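4.2 Upkeep of the hand-held grippers

The Balgate set consists of paired hand-held grippers carried into homes by one operator. The supplier's sheet for the linkage asks for a pivot check every 700 grasps and says nothing else about wear. We had doubts about that number. It seems to come from bench cycling with a single rigid test block, and a bench does not drop things, twist them, or close on them at a bad angle.

We therefore logged upkeep separately for the Nidgate sessions, where the task was packing small household items into a box on a bed. The pivot screws were checked with a hand driver every 300 grasps and the finger pads were wiped at the same time. Pads were replaced when a ridge had visibly flattened, a rule we admit is loose. Two operators did not always agree on what counted as flat (see Section 6).

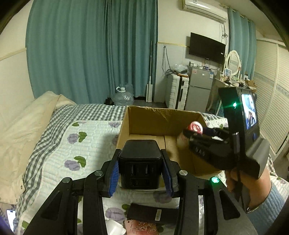
Figure 3. Packing task with two hand-held grippers. Front: ridged blue pads closed on a four-port USB charger, with pivot screws visible on the linkages. Right: the second gripper holding a small bottle; its display and cable are at the top and along the handle.

Hard, square items such as the charger in Figure 3 load the pads differently from a small bottle, and we expected them to account for most of the pad changes. The log does not clearly support this. Changes clustered late in long sessions whatever was being packed, which points as easily to operator fatigue as to the objects. Golestani-type pads, sold as longer lasting, were tried for roughly 400 grasps and showed no difference we would defend.

Screw loosening was more consistent, and it appeared well before the supplier's interval. We would still not offer 300 as a better figure. It was chosen because it matched a convenient break, and the Rodumness log, kept by a different crew, records tightening only when somebody noticed play in the fingers. The two logs cannot be pooled.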